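Progress report to the Ornex Fund
Shared office fit-out, Worku building, second floor
Prepared by Berenice Ledesma, December 13, 2019

This report covers the period since our last update in September. It deals with the partitions, the noise problem and the money left in the fit-out budget.

Where we are

The large room on the second floor is now divided into two working areas. Before the work started it was a single open space with a hard floor and bare walls, and staff from both programs complained about phone calls carrying from one end to the other. The original plan was to build a stud wall. The building owner would not allow anything fixed to the ceiling, so we changed to upright fabric panels, as agreed with you by email.

The panels came from Pilar, a local supplier that refits used office furniture. Delivery was late because the first batch was upholstered in the wrong color. Pilar took those back at no cost to us and sent replacements in gray.

The fabric is a plain woven cloth, light gray with darker flecks. We asked for a speckled weave on purpose – it hides marks better than a flat color, and the sample we kept in the hallway through the fall still looked presentable. Staff were shown the sample before we ordered and there were no objections.

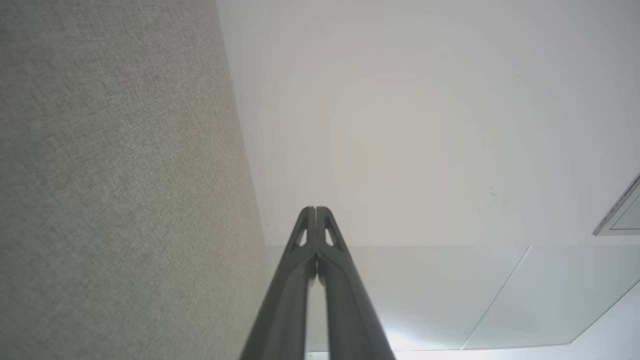

Installation was done by Grurum, who also moved the desks and rerouted the floor cables. They worked evenings so that the intake team could keep its normal hours. One cable cover near the door was left loose and has been fixed.

Noise

We did not pay for a formal sound survey. Instead we asked staff to keep a short log of interruptions before and after the panels went up. Calls can still be heard across the room, but people report that they can no longer make out the words, and that was the main concern for the intake team. The corner by the copier is still loud. Moving the copier into the hallway would help, and we are waiting for the building owner to approve an extra outlet.

Budget

The grant for this phase was $3000. Panels, delivery and installation have all been invoiced and paid. We are holding back up to $100 for small repairs, mainly spare feet and connector strips, which Pilar says may be hard to get later. Receipts are attached to the emailed copy of this report.

Remaining work

The copier move is described above. We also need to label the panels on the inside of the base so they go back in the same order after the carpet cleaning, and write a one-page care sheet. Pilar recommends vacuuming the fabric with a brush head and not using spray cleaners on it. Pins are fine, tape is not – it pulls the weave.

We would like to keep the phase open until the outlet question is settled. If the owner says no, we will close it without the copier move and send you a final statement of costs.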